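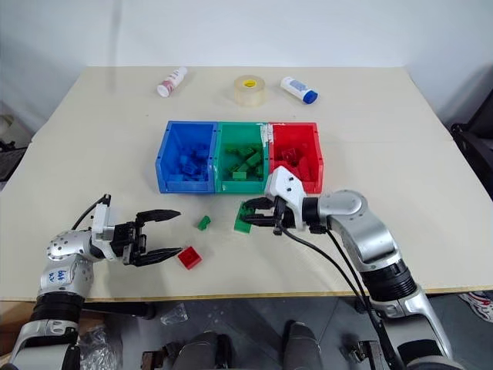
Entered by Tsegereda Ambaye, Malville bench notes, November, 4:20 pm

Natural dye trials, batch 2393. The onion skin bath finally gave me a gold I love! Wool from Layug, mordanted overnight in alum, then an hour at a bare simmer (Lilibeth kept the lid off this time, and I think we should keep doing that). The skein with the iron dip went a deep mossy olive, so much richer than 2645, which dried kind of muddy.

Madder still leans orange. Kirstin wants to try it with chalk in the water and I'm all for it – our tap water is very soft.

Sorting the finished samples by color family from now on, blues with blues and so on, tags facing out.

To do: weigh the leftover skins, rinse the Kikero cotton again, ask Pacita for her walnut notes. Indigo vat next, can't wait!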